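From: Boychuk
To: Staranura users list
Date: April 2020
Subject: Re: Kitchen pack, is it worth the license?

The group in Vunville wrote:

> We are looking at the Staranura kitchen pack for a spring project and
> would like to hear from anyone who has run it for longer than the trial
> period. The product page lists 300 layouts and says the arm, the gripper
> and the wrist view all come set up. Our questions are:
>
> - Is the wrist view good enough to train on, or do you end up using only
> the fixed view?
> - How well do knobs and handles behave on contact?
> - Does the price of 1516 per seat include updates?
>
> We have one workstation and one person who can give it part of the week.

I have had a seat here in Urcombe since February, so I can answer most of this. I bought it to test grasp and turn tasks before putting them on a real arm. I have no connection to the seller apart from a few support tickets.

Setup took me an afternoon. The installer wants its own Python environment and will complain if it finds an older physics library on the path. After that the sample tasks ran the first time. The layouts load by number, and the surfaces are chosen from a seed, so write down both if you want to get the same kitchen back. I lost a set of runs by saving only the layout number. 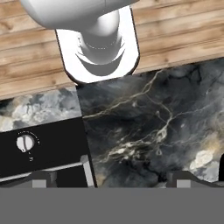

The wrist view is the main reason I kept the license after the trial. It is mounted so that the finger pads stay in sight, and the rest is whatever the hand is pointed at. For knob tasks that is enough to judge where you are in relation to the control. The white knob on the black panel has a gray ridge down its center, and I found that ridge more useful than the printed marks, which are too small to read at this size. If your task depends on reading a dial setting, plan on pulling the joint angle from the simulator and leave the picture out of it. The angle is in the state output under the fixture name.

Textures are better than I expected for the price. The stone counters have a lot of veining and the wood has visible grain and knots. In my training runs the busy stone gave the policy more trouble than plain counters did. I ended up mixing both kinds from the start. There is a switch for plain surfaces in the config file, but it is missing from the manual. Look for "surface_mode" near the bottom.

Contact is fair. Large handles behave well. Knobs will slip if the fingers close off center, and the default friction is low. I raised it one step and left it there. Drawers were fine from the beginning. Cabinet doors will sometimes bounce when they reach the stop, and support told me a fix is planned. I have not seen it yet.

Out of the 300 layouts, 54 would not load for me under the first release. The March update cleared all but 4 of those, and the ones still failing stop with the same missing mesh error. I sent the log in and got a reply the next day saying it was a packaging mistake. You can skip them by number in the task list, so it has not held me up.

On price, the 1516 includes updates for one year. After that you keep the version you have and pay again only if you want newer ones. The seat is tied to a machine, but they moved mine to a new workstation when I asked. Check this with them before you pay, as the terms on the site have changed once already since I bought it.

With one workstation you will want to turn off the fixed view when you are not recording it. Rendering both slowed my runs a good deal. State logging costs very little, so leave that on.

I would buy it again for opening, closing and turning tasks. I would not buy it for anything with liquids or cloth, because the pack has neither. If your project needs those, ask what is planned before you commit the money.

I can send my config file and the list of layouts to skip. Write to me off list, and say which release you are on, as the numbering changed between the first one and the update.

Boychuk
Urcombe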